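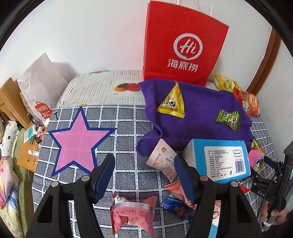

## Pricing the grip before the robot

The largest line in Noreen Noonan's first draft budget was a robot arm. By the third draft it had been pushed back to the following year, and the money in front of it was going to hand-held grippers, storage, spare pads and wages.

Noonan plans equipment purchases for Siltitz, a small company that wants to sell sorting and packing systems to shops handling mixed small goods. Snack packets are a large part of that trade. They are shiny, they crumple, and two packets of the same size can behave very differently when fingers close on them.

"I had priced the machine," Noonan said. "I hadn't priced teaching it anything."

Siltitz now plans to record people picking up ordinary goods with hand-held grippers, in ordinary homes, and to train on those recordings before an arm is ordered. The plan calls for 12 grippers. Nine go out to homes and the other three stay on the shelf for swaps, a ratio Noonan settled on after talking to other buyers.

She got quotes from two suppliers. Clivix offered the lower unit price but sold finger pads only in full sets with the linkages attached. Thongdee charged more for each gripper and sold the pads separately. Pads are the part Siltitz expects to replace most often, so the second quote came out ahead over a full year.

Goods are a smaller cost, but they still need a line. Biscuits, candy, chips and packs of paper tissues are cheap to buy and easy to replace. A session can be set up on a bed or a table with whatever has come home from the store. 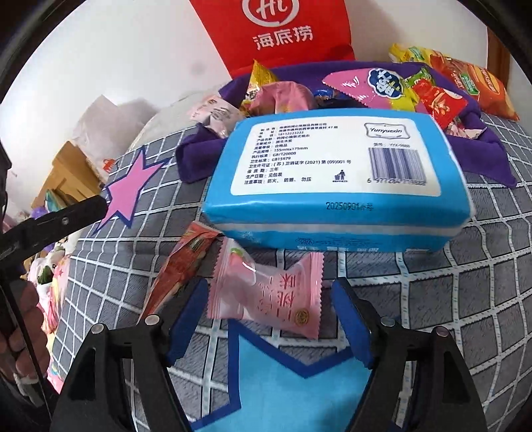 Storage was the item most people in the company had guessed wrong. Akua Agyeman, who runs the recording side, asked for enough space to keep 3,019 sessions in full, plus a second copy at another site. Finance wanted to keep the clips at reduced quality. Agyeman objected that small print and packet edges would be the first things lost, and the full-quality plan was approved in November.

Labor is still the biggest figure. Each recording has to be checked by a person, and a share of them will be thrown out. Noonan's sheet pays home operators for every session they complete, including the rejected ones. She also added paid time for setting up and clearing away, which the first draft had left out entirely.

The arm has its own page in the budget, code-named Zorkska after the test bench it will be bolted to. No order will be placed until 1,000 sessions have passed checking. At that point the company will ask for fresh quotes, and the delivery charge, floor mounting and safety fencing will be priced together with the arm.

Noonan's advice to other small buyers is to ask for the price of wearing parts in writing, and to find out how long a replacement takes to arrive. Two of her grippers will be bought a month early so that operators can practice and the spreadsheet can be corrected before the rest are ordered.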